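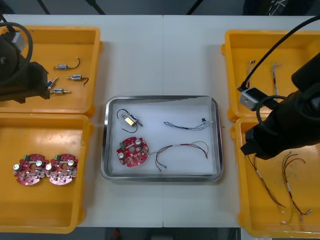 Asuvard publishes first results from kitting trial

3/12/24

Asuvard has released interim results from its trial of two-arm robots for kitting, the job of picking loose parts from bins and laying them out in a tray before assembly. The trial set contains solenoids, round circuit boards and wire harnesses.

Over 2306 attempts, rigid parts caused few difficulties. Harnesses remain the main source of error, as their shape changes each time they are gripped. A complete tray takes the robot 200 seconds. An experienced worker needs 50.

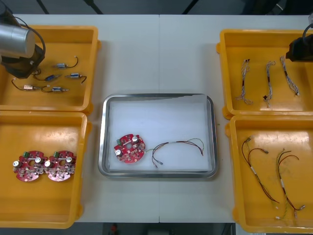
"The machine can do this job, but not yet at a speed a factory would pay for," said Perihan Dursun, who leads the trial. "Boards are close. Loose wire is not."

Staff stepped in on seven trays during the final week, in each case to free a tangled lead.

Asuvard does not plan to offer the system for sale at this stage. A second round, using a revised grip for harnesses, begins in January with its partner Cellstead.

Press contact: Teguh Setiawan, Asuvard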